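4.2 Floors as working surfaces

We came to floors late, and they have become our favorite part of the whole study! When Margus Adomaitis drew up the first coding sheet for the Hestance homes, he listed tables, counters, shelves and beds, and left the floor as a kind of leftover category for dropped things. Within 5 households that plan had fallen apart. People sort laundry on the floor, they line up shoes there, they empty a bag onto it to find one key. In the final set, 227 of the 3000 coded episodes begin or end at floor level, and they are a wonderfully mixed lot.

Tile deserves its own discussion. Residents treated a tiled floor quite differently from carpet or boards. They were quicker to put things down on it, and quicker to pick them up again. One participant in the Bundudari group told us that tile is "a table you can walk on," and Darnell Escobedo has been repeating this to everyone in the department. Pale tile came up again and again in the interviews, praised because small items show up against it and cursed because crumbs do too (Figure 7). 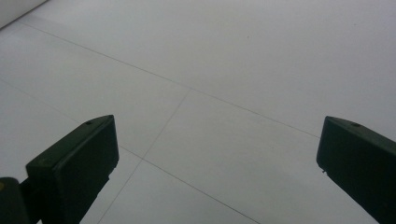
Figure 7. Pale gray-white floor tile, with the two dark green gripper fingers in the foreground.

The joints between tiles turned out to matter more than we had guessed. Several residents used them as guides when setting things in rows -- shoes along one line, boxes along the next -- and some did so without noticing until we asked. We coded this as "borrowed edges," a term we first used for shelf lips and counter rims, and it carried over to floors with hardly any change.

There was also a lively split over what counts as tidy. For the Tostura households, a floor was tidy when every object on it stood against a wall. For others, a pile in the middle of the room was perfectly fine as long as it was one pile. We find this second view charming, and it forced us to rewrite our scoring rule, which had marked any object away from the wall as misplaced. The revised rule follows Chow in asking the resident first, and scores for the Tostura group were left as they stood. Section 4.3 applies the same rule to hallways.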